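3.2 Colour coding and the retrieval of shelved items

Storage studies have tended to treat labelling as a matter of wording. Less has been written on the ground against which a label or small part is seen, although the two are read together. The present section reports the part of the Reltemstead trial that dealt with background colour. Lighting and shelf height are taken up in Section 3.3.

The trial used two stores of equal floor area, both run under the Drostero stock scheme. Each held 500 lines of small goods, kept in open trays at bench height. In the first store all trays were grey. In the second, trays were assigned one of several strong colours by goods class, following the Gillero chart. Staff worked in both stores and were given the same pick lists, with 16 items to a list. Picking began in July and closed on 5th November, by which date 2000 lists had been completed.

A pick was scored as a miss when the wrong item was taken, and as a delay when the right item was taken outside the time allowed for its class. Lists interrupted by a delivery were removed before scoring. Items wider than the tray were also left out, as they could be found by outline alone.

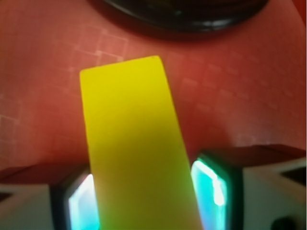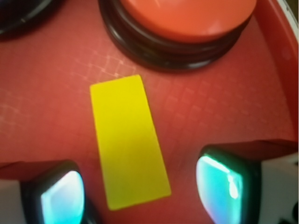
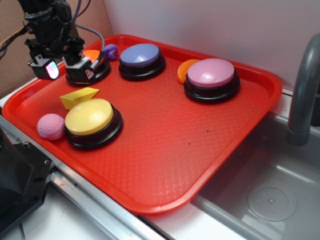 Figure 2. Strong colours in small pieces and grounds: a yellow piece (first and second views) and a red tray (third view).

Does a coloured tray help when the item in it is of the same colour? The gain is lost in that case, and the item is found no faster than in a grey tray of the same size.

This result agrees with the Stoica model, in which search time depends on the contrast between item and ground and only weakly on the colour of either. The model was fitted separately for each store. In the grey store a single term for lightness was enough. In the coloured store a second term, for hue, had to be added before the residuals lost their trend.

Misses followed a different pattern from delays. They were grouped at the boundaries between goods classes, where trays of neighbouring hue stood side by side, and were most frequent between orange and red. Moving the orange class to the far end of the bench removed most of this group without any change to the labels. Delays were not affected by the move.

Two limits should be noted. Colour vision was not tested before the trial, and the trays were new, so that the effect of fading under store lighting could not be measured.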